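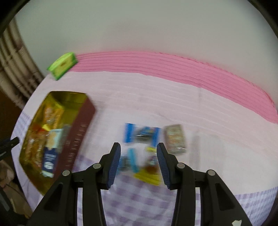
Ellthorpe Robotics Club: Frequently Asked Questions

Last updated 2024-05-10

Who can join?
Any student enrolled at Ellthorpe, in any major. You do not need programming experience. Members under 18 need a signed permission form before their first session.

When do you meet?
Regular meetings run during the semester in the Hemmont Building, ground floor. The club does not meet in January. Room changes are posted on the club page the day before.

What does it cost?
Dues are $28 per semester. That covers shared parts, printer filament and your entry in the spring contest. Travel is paid separately.

What is the Foron project?
Foron is the club's main student project this year. Teams record people picking up and moving everyday items with a hand-held gripper, then use the recordings to train a robot arm to do the same tasks. The current task is sorting packaged snacks.

Do I have to work in the lab?
No. Recording can be done in any ordinary room. A table or a bed will do, as long as the items sit flat and the gripper can open fully above them. Sign the gripper out at the parts desk and return it within 2 days.

What items should I use?
Use sealed packages in different sizes and materials. Bars, small pouches, boxes and wrapped candy are all fine. Shiny wrappers and clear film are harder for the model to handle, and we want more of them. Do not use glass or anything open.

Can I use my own container?
Yes. Gift boxes, trays and tins are all allowed. Write down what you used in the session log.
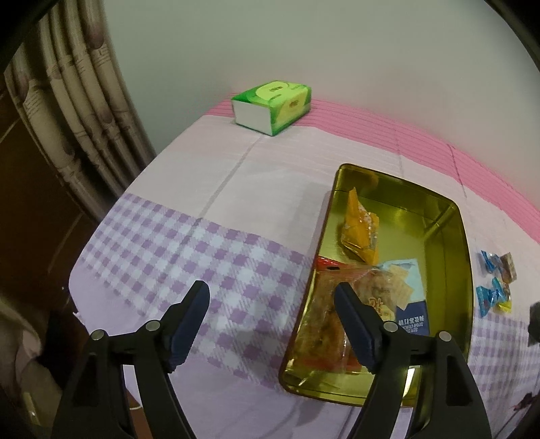

Metal trays can reflect the items inside them, so put "reflective" in the notes column if yours does. Do not cover the bottom with paper.

How long is a recording session?
Plan on one evening. Each task is repeated 6 times, and you should move the items between repeats. If the gripper slips or you drop something, keep the recording and mark it as a miss.

How big are the teams?
Up to 5 people. You can sign up alone and we will place you on a team.

Is there a competition?
Yes. The Kinyua Challenge is held at the end of spring semester. Teams are scored on how many items the arm places correctly and on their written report. First-year members may enter.

Can I keep the snacks?
If you bought them, yes. Club supplies go back on the shelf until the project ends.

Who do I contact about a broken gripper?
Leave it in the repair bin at the parts desk with a note saying what is wrong. Please do not tighten the pivot screws yourself.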